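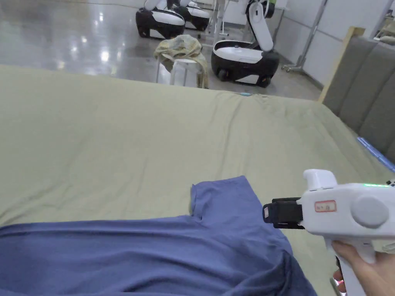 Bed station, blue garment, hand-held gripper in use. Mobile units parked behind.

Standards > Working Group on Household Handling > Minutes

Reading time: 4 minutes

Minutes of the Working Group on Household Handling
March 14, 2020, Plorton building, upper meeting room

Chair: Skarphéðinn Thoroddsen
Minutes: Sigrún Sveinbjörnsson
Also present: two from Tadia, one from Tillman, one from Drarard (by telephone, then not, then by telephone again)

1. Minutes of the last meeting
Approved with one correction. Under item 4, "the gripper shall be dropped daily" should read "the gripper shall be checked daily". Tillman asked whether anyone had been following the printed version. There was a short silence and the chair moved on.

2. Parking of mobile units
The November draft said that units not in use should be parked "sensibly". Tadia had asked in writing what this meant and received three answers from the group, two of them from the same person. The new wording is:

2.1 A parked unit stands with its wheels fully on the hard floor and its arm folded or upright, never reaching over the work surface.
2.2 A clear path of 600 mm is kept between any parked unit and the side of the bed from which the operator works.
2.3 Power to the arm is off while a person is handling garments at the bed.

Drarard felt 600 mm was generous. Tillman felt Drarard had not met Tillman's operators. 2.1 and 2.2 agreed. 2.3 agreed after the word "ideally" was removed from it, put back and removed again.

3. Stools, stands and other furniture
Stools and rolling stands are not covered by the draft at all. The chair proposed treating anything that can be walked into as equipment. Tadia pointed out that this included the chair. Wording agreed: loose furniture near a station is to be given a floor position at set-up and returned to it at the end of each session. Cloths may be left on stools between tasks but must not trail where a wheel can reach them. There was a view that this last part did not need writing down. Tillman has a wheel in a box that says otherwise, and offered to bring it next time.

4. Hand-held grippers
4.1 Labels. Handwritten labels continue to be allowed provided they can be read at arm's length and match the log. Tadia would like printed ones. The group would also like printed ones and noted that it has wanted them since before the draft existed.

4.2 Status lights. The draft required the operator to "observe the light". It now requires the operator to stop if the light is not the colour given on the station card. Drarard asked that every station card state what the colours mean, two of its own having been issued with the heading "Colours" and nothing beneath it.

4.3 Grip and rest. One hand on the handle, fingers kept behind the jaws. Operators to rest after 30 minutes. Plorton reported that its people set a timer and then ignore it. The timer is to be made louder.

4.4 Jaw inspection. Every 500 cycles, or at the start of the day if that comes sooner. The line drop test is withdrawn (see item 1).

5. Soft goods on the bed
The longest item, as usual. The question was whether a garment should be laid flat before a task or left as it falls. Tadia favours flat, for the sake of repeatable results. Plorton said that in 14 years of marriage its representative had never once found a T-shirt lying flat on a bed, and that a standard for homes ought to know what homes are like.

Agreed: both starting states are allowed, and the log must say which was used. "Crumpled" is accepted as a term. A proposal to define degrees of crumpled was put forward, discussed for longer than the rest of item 5 together, and referred to Drarard, whose line had gone again at this point.

The bed sheet should differ clearly in colour from the garment. "Clearly" stays undefined until the next draft.

6. Actions
Thoroddsen: circulate clauses 2.1 to 2.3 with the changes marked.
Sveinbjörnsson: correct the November text and withdraw old copies, including the one pinned up in the kitchen.
Tadia: send a sample of a printed label.
Tillman: the wheel.
Drarard: degrees of crumpled, once informed of this.

7. Any other business
Plorton asked for the meeting to be shorter. Noted. Date of next meeting to be sent round by the chair.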